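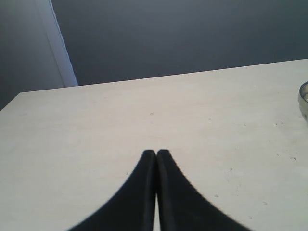 Notes from the back bench: the arm project, month four

By Danica Pavlović
September 1, 2021

When we started on the arm in May, I told everyone at the Havberg workshop that we would have it picking things up by the end of summer. Summer has its own ideas, and so does Ilir Atanasov, who took the shoulder joint apart twice because he didn't like the sound it made. (He was right both times, and I have said so to his face, so I can say it in print.) But we have an arm on the table, it moves when we ask it to, and as of last week it has proper fingers.

The fingers have been my little obsession, so please bear with me for a paragraph or two. Our first pair were straight, blunt things that I drew in one evening, and they could hold a wooden block beautifully and almost nothing else. Doina Vukčević brought in a bag of dried beans one night and we spent a very silly hour watching the arm push beans across the table like a tiny snowplow. So she sat down and drew a new pair, wide at the base where they take the load and narrowing to a rounded tip. The tips touch first when the gripper closes, and there is still a hair of daylight between the fingers lower down. Euan Moncrieff wanted to shim that out. Doina wanted it left alone, and I'm with Doina, at least until we've tried a few more things with it. If you have strong feelings about this, come by and join the argument, there is usually tea.

The other big change is the wrist camera. We used to have one camera clamped to a shelf, and every time somebody bumped the shelf we lost the whole calibration and a good part of the evening. Now there's a small one riding on the wrist, looking out past the fingertips, so wherever the gripper goes the view goes along with it. It took Ilir 3 tries to route the cable so that it doesn't catch when the wrist turns, and the current answer involves a loop of old shoelace that I have grown very fond of.

Having the camera that close to the work has also taught us a few things about housekeeping! A crumb you would never notice standing up is a real object to a camera down by the tabletop, and the detection script Euan wrote is happy to go after every last one of them. He has raised the size limit so it leaves the small stuff alone, but please do wipe the table before a session anyway. The cloth hangs by the sink. Please don't use the blue one, it has oil on it.

We've been practicing on the pale table in the corner, and I'd like us to stay there for now. The light is soft and even, and black fingers on a cream tabletop are about as easy to pick out as anything could be. We'll move to the cluttered bench when we're feeling braver.

As for money, I know some of you have asked. We have spent 200 dollars since May, nearly all of it on motors, and the printing came out of the Wodora scrap bin of half-used spools, which is why the early parts were such a strange mix of colors. I don't expect to need more before winter unless the elbow gives out. The elbow may well give out.

What's next: Shakuntala Tripathi has offered to rewrite the part of the program that decides how hard to squeeze. At the moment it has two settings, which we call "handshake" and "walnut," and she thinks we can do better. She would love company on this, and you don't need to have done any programming before, just some patience and a willingness to open and close a gripper many, many times. Euan is also looking for somebody with steady hands to help him glue thin rubber onto a spare set of fingertips.

If you'd like to try driving the arm yourself, put your name on the sheet by the door. Turns are 20 minutes each, and one of us will sit with you the first time. Tie back long hair, leave scarves on the hook, and learn where the red switch is before anything else.

And if whoever borrowed the small hex keys could bring them home, Ilir would be ever so grateful.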